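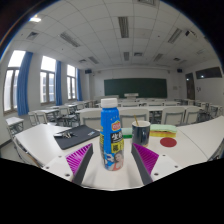

Leftover coconut drink – how long is it good once opened?

Questions Recent Tags Ask Log in

Kitchen > Drinks > Storage

Asked May 30, 2023

Someone at my evening class in Brindby brings those blue bottles with the Chinese label and the white screw cap. Coconut drink of some kind I think?? I took one home, opened it, had a glass, forgot about it. Was in the fridge door 2 days, no problem there. Then I left it out on the counter overnight. Kitchen gets pretty warm. Smells fine to me. Can't read the label so no clue what it says about storage. Toss it or drink it? Also can I freeze the rest next time, hate wasting stuff.

– Bhatt

2 answers

Malou Damgaard

Toss it. Overnight on the counter in a warm kitchen is too long for anything milky, and coconut drinks count as milky for this. Smell won't tell you much, coconut covers up a lot. I go by two hours out, max, less if its hot.

For next time:
Cap on tight, back of the fridge and not the door. Door is the warmest spot and it gets opened all day. Write the date you opened it on a bit of tape. I finish mine in three days, some people go longer, I wouldn't.

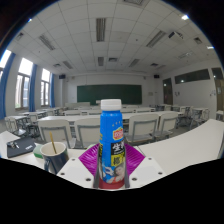
Don't drink from the bottle either if you want it to keep, pour it. And check for a date near the neck or on the bottom, makers move it around. If you can't read the rest, point a phone translator at the label, works OK on big print, badly on the small stuff. Or just ask the person who brings them!

Freezing – yes but not in the bottle, it needs room to expand. Ice cube tray, then into a bag. It separates when it thaws and looks awful. Shake or blend and its fine in oatmeal, curry, smoothies. Not great for just drinking. I keep cubes around a month and then use them up in rice.

Trimis

what she said about the tray. I've left coconut milk out all night lots of times and never got sick but I wouldnt give it to kids. Also get a fridge thermometer, mine turned out to be way to warm and everything was going off early. Cheap one is fine. Should read under 40.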